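Learning in the Dark: how a small team taught a robot arm to pick things up by making its practice world worse 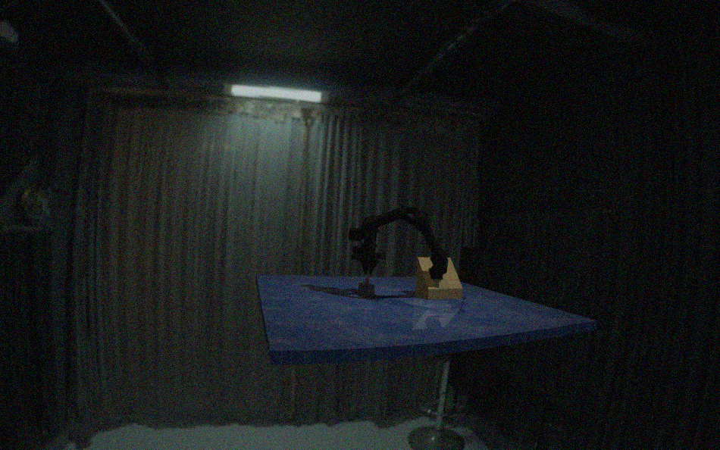
When I first spoke to Ekrem Gündoğdu, one evening in August, he had been looking at cubes for most of the day and was rather glad to talk about anything else. We managed perhaps five minutes on the weather before he came back to cubes. He leads the robot learning work at Grondeck, a small outfit above a bicycle shop, and for the past year or so his life has been given over to a method the team calls Gonila.

The idea is easy enough to tell over a cup of tea. You would like a robot arm to pick up a small object from a table. Teaching it on a real machine is slow and wears out both the machine and the people minding it, so you build a room inside a computer and let the arm practise there for as long as you please. Plenty of people do this. The trouble comes when you carry what it has learned over to a real arm, which meets real lamps and real shadows and promptly closes its fingers on thin air.

The usual cure is to shuffle everything about at random: new colours, new lights, a different table each time. Ekrem did this for months (he still speaks fondly of a pink spotted floor) and found that most of the shuffled rooms were, as he puts it, "perfectly nice rooms that taught it nothing at all". So Gonila goes looking for the unkind ones. It watches where the arm is least sure of itself and makes more rooms of that sort, with one mean little lamp, say, or a grainy picture, or a cube so near in tone to its own shadow that you have to squint to tell them apart.

The team tried it against plain shuffling, giving each method 2000 practice rooms and then 900 attempts on the real arm, which is called Karabulut and lives by the window. Gonila's version dropped or missed the cube 17 times. The other one missed it roughly six times as often, and was at its worst late in the afternoon, when the sun comes in low across the bench and everything grows a long shadow.

I asked whether there was a catch, and there were a couple, which he gave me quite cheerfully. If you make the rooms too hard too early the arm simply sulks, hovering above the table and never committing to anything, so the gloom has to be brought in bit by bit. And they've only done this properly with cubes! Mugs are coming along, but a shiny mug in poor light is a horrid thing, and the simulator that they use, Zirnton, has never been terribly good at shine.

He sent me a great batch of the practice rooms afterwards, and I spent far longer clicking through them than I had meant to, wondering each time whether I could have found the cube myself. Mostly I could, though there were a few where I'd have gone for the shadow. Ekrem tells me the mugs should be ready to try on Karabulut before the clocks go back, provided the bicycle shop doesn't need the lift.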